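Do Toy Kitchens Need This Much Stuff?

May 18, 2019

I have never been sold on play food. Every list of "open-ended toys" puts it near the top, and every house I've visited that owns some has most of it under the couch. So when my sister-in-law offered us her kids' old collection, I said yes mainly to be polite, and then spent an evening sorting it.

The Kellby set alone claims 231 pieces on the lid. I don't believe it, and I'm not going to check. A lot of those "pieces" must be the tiny flat cookies that go straight into the vacuum.

What I wanted to find out was how little you can get away with. The parenting blogs say to rotate toys, put out a few, store the rest. Fine. I cleared the white table and put out a short menu: ketchup on a plate, a cup, the mint-green colander, a couple of round black containers, a bit of fruit. The little toaster oven went on the right, where a right-handed cook would want it. The yellow plush thing came out of the same bag. I have heard it called a chick and I have heard it called a banana, and I'm staying out of it. 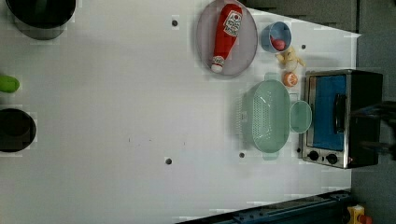
What got used

The colander, constantly. I would have bet on the oven, with its black handle and two knobs, but the colander won. Things go in, things get tipped out, repeat for 30 minutes. The cup came second, mostly as a place to put something small and red.

The ketchup did better than I expected too. It has a label and a white cap, and apparently that is enough to make dinner feel official. The plate mattered only as somewhere to lay the bottle.

What I'm still not buying

Uvero sells a matching "chef's expansion" for $19, and Tello has a storage crate with 3 compartments that look too shallow for a pot. No thanks. I also read the Pladurus guide to sorting play food by food group, and I can't picture any child keeping that up past lunch.

The rest of the collection is in the hall closet for now. I'll swap a few things in at the end of May, if anyone asks for them. So far the only request has been for real ketchup.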